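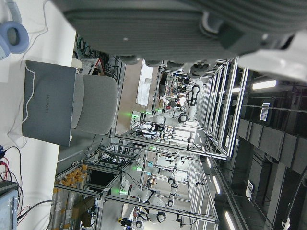
The first thing Yichen Ding wants me to know is that she didn't like the word I'd used in my email. I'd called her a translator. "I mean, I am," she says, stirring her tea, "but if I say that at a party people think of books. Then I say subtitles and they go, oh, the things I turn off."

I don't turn them off! I've been a subtitles-on person for years, even for shows in English, even for the hockey if they'd let me, and I'd wanted to talk to somebody who makes them ever since I watched Aruvano at the Orneo festival and laughed at a joke about soup in a language I don't speak a word of. I wrote the joke down on my program. Then I stayed for the credits (everybody else was hunting for their mitts) and there was her name, very small, second from the end.

So, the soup joke. In the original it's a pun, she tells me, and it hangs on two words that sound the same and mean "ladle" and "mother-in-law."

"Which is hopeless," she says. "You can't have it. You say goodbye to it. I walked around with that line for most of a week. I tried it on my sister, I tried it on the guy at the fish counter. And then I thought, okay, what does the scene need? It needs the old man to be rude and the aunt to pretend she hasn't heard. So I wrote a different rude thing."

I ask if that's cheating.

"Some people think so. I get letters." She laughs. "I got a beautiful letter from a retired teacher, two pages, all about the ladle. He was right about everything. I still wouldn't change it."

Aruvano runs 96 minutes and has 2,622 subtitles in it, and when I say that sounds like an awful lot she nods so hard her glasses slip. It's a talky film. There's a family in it who all speak at once, at dinner, in the car, through the bathroom door, and she had to choose whose line made it to the bottom of the screen. A subtitle can stay up for up to 6 seconds by the rules she works to, and most are gone long before that.

"You read slower than you hear. That's the whole job, really. Somebody says twelve words and you've got room for seven. So which five go? Usually it's the polite ones. All my characters come out a bit ruder than they were."

She fell into it the way people seem to fall into things. She was studying geography, she needed rent money, and a small company called Cliltura was paying students to type out the dialogue of old cooking shows. She was fast and she could spell. After a few months of casseroles they let her try a documentary about ferries, and she says she can still recite bits of it, and then she does, at some length, with the horn. 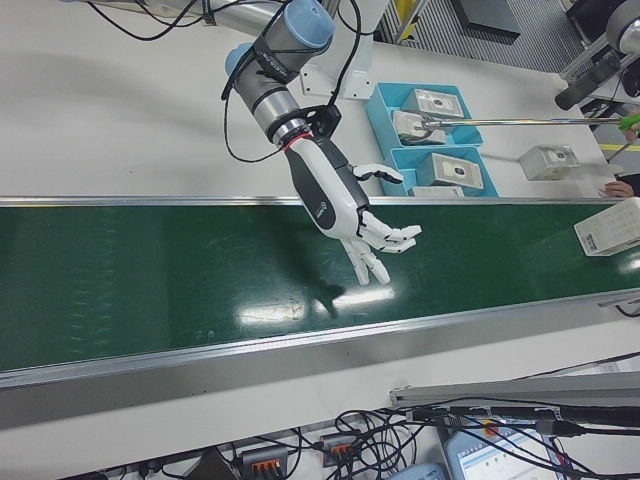

A robotic hand over a green conveyor belt.

What surprised me most is how much of her day has nothing to do with language. She's listening for breath. A subtitle ought to come in with the voice and leave with it, and she hates one that hangs over a cut into the next shot. "Your eye goes back and reads it again. You can't help it! You read the same line twice and now you've missed her face." She'll nudge a line earlier by a hair, play it, nudge it back, play it again, and by the end of an afternoon she's heard one man say "I left it in the car" more often than his own family ever will.

I wanted to know about swearing, naturally. She has opinions. Swear words look stronger written down than they sound, she says, so she drops about half, and the half she keeps have to be in the right mouth. There's a grandmother in Tudose, the thriller she worked on before Aruvano, who swears exactly once. Yichen saved the worst word in the whole film for her, and took a milder version away from a policeman to make room.

"The distributor asked me to tone it down. I said fine, but then I want it back for the policeman. They left it."

Does she ever get to just watch a movie? She makes a face. She tried, on holiday, a comedy on the plane, and she spent it fixing commas in her head. Songs are what she watches for pleasure now, old concerts, where there's no text at all. She'd also like it noted that she isn't against dubbing. Her dad can't read quickly any more and dubbing is how he gets his crime shows, and he has favourite voices the way other people have favourite actors. He phones her when one of them turns up in a different series, quite upset, as if the fellow had moved in with the neighbours.

We talked for a good while about brackets. I'd never thought about brackets. For viewers who are deaf or hard of hearing, somebody has to decide which sounds matter, and she finds that harder than any pun. A door closes: is it a slam or just a door? "If I write 'ominous music,' I've told you to be scared. If I write 'cello,' maybe you've never heard a cello." Her compromise, lately, is to write what the sound does. "Music slows." "Music stops." She asked some regular viewers what they'd like and one told her flat out that birds could go. There were too many birds. She's been cutting birds ever since.

I asked what she's on now and she wasn't allowed to say, only that it has horses in it and a lot of whispering. Whispering is hard, by the way. People whisper faster than they talk.

Then she asked to see my program from the festival, the one with the soup joke, and I dug it out of my bag. She read it and took my pen. I'd left out a comma.

Posted 2/28/18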